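3.2 Storage conditions and the keeping quality of maincrop onions

The second part of the study dealt with the period between lifting and sale.
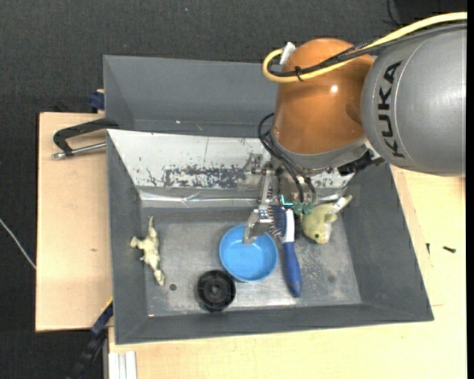 Growers in the Clidthorpe district have long held that onions keep best in unheated barns, provided that the doors are left open through the autumn. The claim has been repeated in local growing guides, but it has seldom been tested against other methods under the same weather and with bulbs from the same field. The work reported in this section set out to make that comparison over a single storage season.

Bulbs of two varieties, Haddad and Skusanov, were lifted when the greater part of the tops had fallen over. They were left on the soil surface to dry until the necks were tight and the outer skins rustled when handled. Bulbs with thick necks, split skins or visible bruising were taken out before storage. A total of 2,000 sound bulbs was then divided between 3 treatments: an open barn, a closed barn with a small fan, and a cold store held just above freezing. Equal shares of each variety were placed in every treatment as far as the numbers allowed.

All bulbs were kept in nets hung clear of the floor. The nets were inspected once a month until the end of February. At each inspection any bulb that had sprouted, softened or begun to rot was removed and its fault recorded. Bulbs with more than one fault were entered under the fault judged to have appeared first. This is a matter of opinion in some cases, and the figures for softening should be read with that in mind.

Losses in the cold store were low throughout. At the final inspection 94 per cent of the bulbs held there were still fit for sale, and most of the remainder had been lost to neck rot. Sprouting was rare while the bulbs remained in the store. It began soon after they were moved to room temperature, a pattern that will be familiar to packers and that limits the value of cold storage where bulbs are to be sold slowly.

The open barn gave a more mixed result. Haddad kept well until midwinter and then sprouted freely during a mild spell. Skusanov sprouted later, but suffered more from rot in the nets nearest the door, where driving rain had reached the outer bulbs. The closed barn with a fan lay between the other treatments for both varieties. Its advantage over the open barn was clearest in damp weather and small at other times.

These results give partial support to local practice. An open barn appears to be adequate for bulbs that will be sold before midwinter, and it carries no running cost. Figure 3 sets out the monthly losses by treatment and variety. The effect of drying time before storage was not examined here and is taken up in section 3.3, together with the records kept at the Sitach site, where the soil is heavier and lifting is usually later.

Figure 3. Monthly losses in store, by treatment and variety.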